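### 3.2 Sorting at the point of discard

Household waste studies usually begin at the curb, where bins can be weighed and opened without entering anyone's home. This leaves out the step that decides most of the outcome, the moment an item leaves the hand. Šimkus, in his interviews with renters in Stoltitz, found that people rarely described themselves as sorting waste. They described clearing a room. What went into which bin depended on which bin was closest and whether it already had a bag in it.

We followed up on this in the Aravena district, where the city collects paper and packaging separately from residual waste. The survey went to 1488 households in May. Each was asked to list every waste container in the home by room, its approximate size, whether it was lined, and where it was emptied. Kitchens were covered in detail by the earlier Mimateo survey, so the analysis in this section is limited to living rooms, bedrooms, and home offices.

Small containers in these rooms are seldom matched to a collection stream. Most respondents with a living room bin used it for everything that turned up there: wrappers, tissues, receipts, packaging from deliveries. The bin was then tipped whole into the residual bag in the kitchen. Respondents who lined the bin tended to tie off the liner and carry it straight out, so its contents were never looked at again.
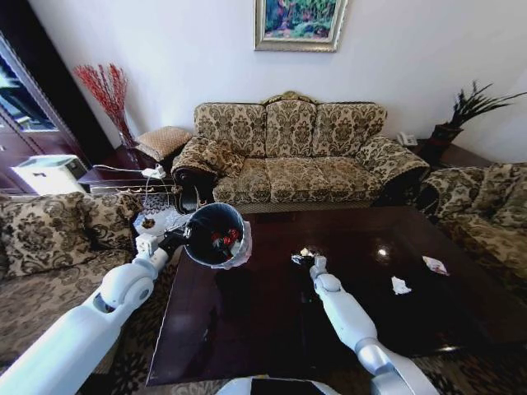
**Figure 2.** Small lined bin at a living room coffee table, with a few red items inside.

The liner question turned out to matter more than we expected. In the pilot it was a single yes/no item, and we nearly dropped it for length. Households that reused shopping bags as liners changed them less often than those that bought rolls, and they were more likely to move paper to the recycling by hand first. We do not claim a cause here – bag reuse may simply go along with other habits.

Bin placement was harder to code. Several respondents wrote that the bin moved during the day, or was brought over from a corner only when a table needed clearing. We coded these as "mobile" and kept them apart from fixed bins in the models in Section 6. Answers that named a container without naming a room were left out of the room-level counts but kept in the household totals.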